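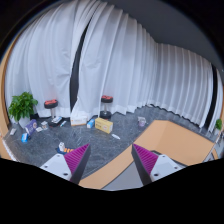 My grandmother held that you could judge a house by its curtains, and I spent most of my twenties proving her wrong by not having any. I had blinds, then a bedsheet, then a rather nasty roller thing that shot up at dawn like a startled pheasant. It took a move to a draughty first floor in Inholm, and one very long November, before I began to understand what she was on about. A window is a hole in the wall, after all, and a curtain is the oldest and kindest way of dealing with it. Long white ones, hung in tall soft folds and carried on round the corner of the room, will hide the walls altogether, and it hardly matters then that there are bits and pieces all over the floor. The eye goes up. I have relied on this for years.

I came to the subject properly through a shop. Vesten is a small town with a wide high street and a river that people are fond of and slightly afraid of, and halfway up the hill there is a curtain workroom called Berhe. I went in to ask about a hem. I came out two hours later with a borrowed book of linings, a cup of tea inside me, and the news that I had been measuring windows wrongly all my life (I had been measuring the glass, which I gather is what everybody does, and which makes the people in workrooms close their eyes for a moment before they answer you).

What you measure is the pole. Then you think about fullness, a lovely word for a simple idea: how much more cloth there is than window. Twice the width is the usual thing. Skimp on it and you get that flat, tight look, like a shirt buttoned over a big lunch. Go to two and a half and even a cheap cotton will fall into deep, generous folds, and I would far sooner have plenty of something plain than a mean strip of something grand. The most admired pair in my own house were made from dust-sheet cotton, washed hot three times to get the shrinking over with and then pleated by hand at my kitchen table over one wet weekend.

Pleats deserve a page to themselves, and in the workroom they get a whole wall. There are 46 sample headings pinned up there, some of them so old that the tape has gone the colour of weak tea. Pencil pleat is the one most of us grew up with, gathered on strings that somebody always ties in a knot and then loses up the back. Pinch pleats are smarter and hang better but ask for more patience. Goblets are for people with high ceilings and no cats. My favourite is the plain wave, which needs a special track and then does the same gentle in and out all the way along, open or shut, without any fuss.

White is the colour people worry over. It shows the dirt, they say, and so it does, and then you wash it, and it comes up lovely. A dark curtain keeps its dirt to itself for a decade. White also takes on whatever the day is doing, so that mine are blue at breakfast in winter and a sort of apricot by three in the afternoon, and on a foggy morning they seem to be made of the same stuff as the weather. If you are buying, take the sample home and pin it up for several days before you decide. There are 32 whites in the Ziltis cotton book alone, and at least half of them turn pink or green the minute they get near a north window.

Then there is warmth. An unlined curtain does more than you'd think, and an interlined one, with a layer like a thin blanket sewn in between the front and the back, does a great deal more. It also weighs about as much as a wet dog, so check your brackets. I put a pair across my front door last year and the hall has been a different place since. I even sit there sometimes, on the bottom stair, with my shoes half on, putting off going out.

Hems are where I am still learning. The workroom's rule is to let a new pair hang for a couple of weeks with the bottoms only tacked, so the cloth can drop, and then to finish them just clear of the boards. I like mine to touch. My grandmother had hers spilling over the carpet by a good hand's width, and every evening at dusk she went from room to room drawing them, bedroom first, kitchen last, and then she put the kettle on.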